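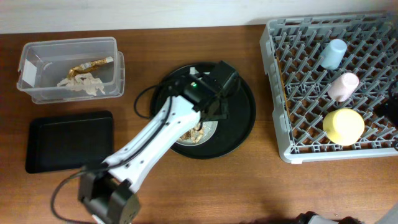 L'art de débarrasser

On a tout écrit sur la façon de dresser une table. Il existe des manuels pour plier les serviettes, des concours de centres fleuris, des disputes familiales sur le sens des couteaux. Mais la fin du repas ? Les miettes, les papiers froissés, l'emballage doré du dernier chocolat ? Presque rien. C'est pourtant le moment que je préfère, et j'ai fini par trouver quelqu'un qui l'aime encore plus que moi !

Thịnh Kiều a tenu pendant neuf ans la salle du Diệp, un petit restaurant de quartier où l'on servait midi et soir à touche-touche. Il anime aujourd'hui l'atelier Vidosier, deux pièces au fond d'une cour, où l'on vient apprendre à ranger une cuisine, à choisir ses plateaux et, surtout, à débarrasser. Le mot le fait rire. « Les gens s'inscrivent pour les placards, et ils repartent en me parlant des miettes. »

Tout commence avec un plateau rond. Thịnh en est fou. Le sien est noir, large, à bord peu élevé, et il occupe le milieu de la table en bois brun-rouge, une petite assiette blanche posée dessus avec ce qu'il reste du goûter : des miettes brun pâle. Il aurait pu mettre l'assiette directement sur le bois, comme tout le monde. Mais le plateau change la suite. On mange au-dessus, on émiette au-dessus, on tend la main vers le biscuit suivant au-dessus, et quand vient l'heure de ranger, la moitié du travail est déjà faite. Le noir a aussi ce mérite un peu cruel de montrer la moindre poussière de sablé. Thịnh y tient : « Sur un plateau à fleurs, on croit toujours que c'est propre. »

À côté, il garde un second plateau, rectangulaire celui-là, noir aussi, mat, les coins arrondis. Vide. J'ai mis un moment à comprendre l'intérêt d'un plateau vide sur une table où l'on range (j'avais déjà envie d'y poser mon téléphone, mes clés, ma tasse). C'est la place d'attente. Au Diệp, on l'appelait « le quai ». Tout ce qui doit repartir vers la cuisine passe par là : les petites cuillères, les coupelles, l'assiette une fois vidée. Il ne doit jamais rester chargé entre deux passages, et c'est sans doute la règle la plus difficile à tenir chez soi. La mienne, de place d'attente, a longtemps servi de bureau de poste. Courrier, piles usées, une vis dont personne ne connaît l'origine.

Vient ensuite le bac, et là, je l'avoue, j'ai été conquise. Un simple bac de rangement en plastique translucide, rectangulaire, ouvert, avec une petite étiquette blanche sur le côté. On y jette le sec : le mouchoir en papier chiffonné, l'emballage doré et brillant qui crisse encore quand on le froisse. On voit le bois à travers les parois, on voit surtout ce qu'il y a dedans. Pour Thịnh, la transparence règle la question du tri avant même qu'on se la pose. Un bac opaque avale tout, la cuillère à café avec les papiers. Il prétend avoir perdu cinquante-huit petites cuillères de cette manière pendant ses années de service, et je n'ai pas osé demander s'il les avait notées quelque part.

Dans quel ordre procéder ? Les élèves de l'atelier posent tous la question, et la réponse en surprend plus d'un. On commence par le léger. Les papiers et les emballages d'abord, ceux qui s'envolent dès qu'on ouvre une fenêtre et qui se collent sous les assiettes. Puis les restes, que l'on rassemble dans une seule assiette. Puis cette assiette, que l'on vide d'un geste court, inclinée au ras du récipient à compost. Le plateau rond part en dernier, à deux mains, bien à plat, jusqu'à l'évier. Et l'éponge ? Elle attend. « Si vous sortez l'éponge trop tôt, vous faites de la pâte », m'a dit Thịnh, et j'ai repensé à toutes les tables de brioche que j'ai transformées en colle au fil des ans.

J'ai essayé chez moi le soir même. Trois enfants, deux adultes, une tarte aux noix particulièrement friable. Le premier essai a tourné au chaos : le cadet a déclaré que le plateau rond était une piste d'atterrissage et il a fallu négocier. Au deuxième, le lendemain, on avait pris le coup. Les papiers filaient dans le bac avec des bruits de panier marqué, l'aînée raclait les miettes au centre de l'assiette avec le dos d'un couteau, et moi, je n'ai passé l'éponge qu'une fois. Je n'aurais jamais cru écrire un jour que débarrasser m'avait amusée, mais voilà !

Il y a bien sûr une question de matériel, et les amateurs de beaux objets vont se frotter les mains. La maison Vaseck fait des plateaux ronds au rebord très bas, parfaits pour poser le poignet. Firkereck préfère un bord plus franc, que Thịnh recommande aux maisons avec enfants ou avec chat. Mais il insiste : un plateau chiné fait très bien l'affaire, à condition qu'il ne gondole pas. Le test est simple - on le pose sur la table, on appuie sur le bord, et s'il claque, on le repose sur l'étal. Le bac, lui, peut venir de n'importe quel placard. Quant à l'étiquette, chacun y met ce qu'il veut, ou rien du tout.

L'atelier a accueilli 109 personnes depuis son ouverture en décembre, par très petits groupes, presque toujours autour d'un goûter. On y vient en couple, entre collègues, parfois avec une grand-mère qui, elle, savait déjà tout. L'une d'elles a d'ailleurs corrigé Thịnh sur sa manière de plier un torchon, et il l'a adoptée depuis. Il la montre désormais à chaque séance, en tiers puis en deux, le pli vers soi.

En repartant, j'ai demandé s'il lui arrivait de laisser traîner la vaisselle jusqu'au matin, comme tout le monde. Il a réfléchi. Le dimanche, oui, quand le film est long. Mais les papiers, jamais.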